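Grout, Glue and the Case for Waiting

Most failed tile floors fail in the first 18 hours. The mortar is still curing, the room is needed, and someone walks on it. Teswood, a tile supplier with a test room behind its warehouse, began logging these failures in March and has 336 of them on file.

The usual mark is a hollow sound under one or two tiles near the doorway. The tile has shifted by less than the width of a pencil line, but the bond below it has sheared.
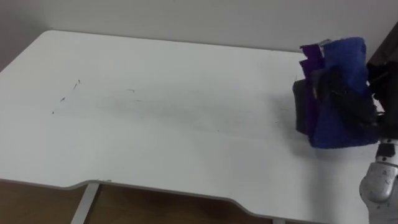
Cement mortar gains strength by a reaction with water, so a dry subfloor robs it. Plywood and old concrete are the worst. A damp sponge passed over the slab before spreading helps, provided no puddles remain. Gravetti, which makes a slow-setting mortar, prints a wait of three days on the bag for large tiles.

Large tiles cure slowly in the middle. Air reaches the mortar only through the joints, and a wide tile has few of them for its area. 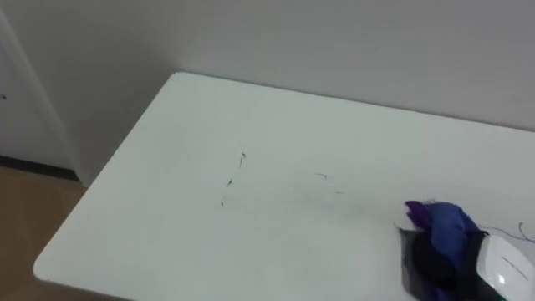 Temperature and Timing

Cold slows the reaction and heat drives off the water too soon. Of the floors in the Teswood log, 98 were laid in unheated rooms. Most of those were grouted on the same schedule as a heated kitchen - the bag said one day, and one day was given.

Fast-setting mortar shortens the wait but also the working time. Mix small batches and discard any that stiffens. Adding water to revive it weakens the bond. 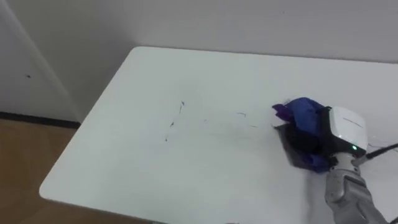

Dela Peña disagrees on the last point, saying that the bigger loss comes from thin coverage, and that a tile should be lifted now and then to check its back before the row goes on.

© Wondero | Contact | Back to top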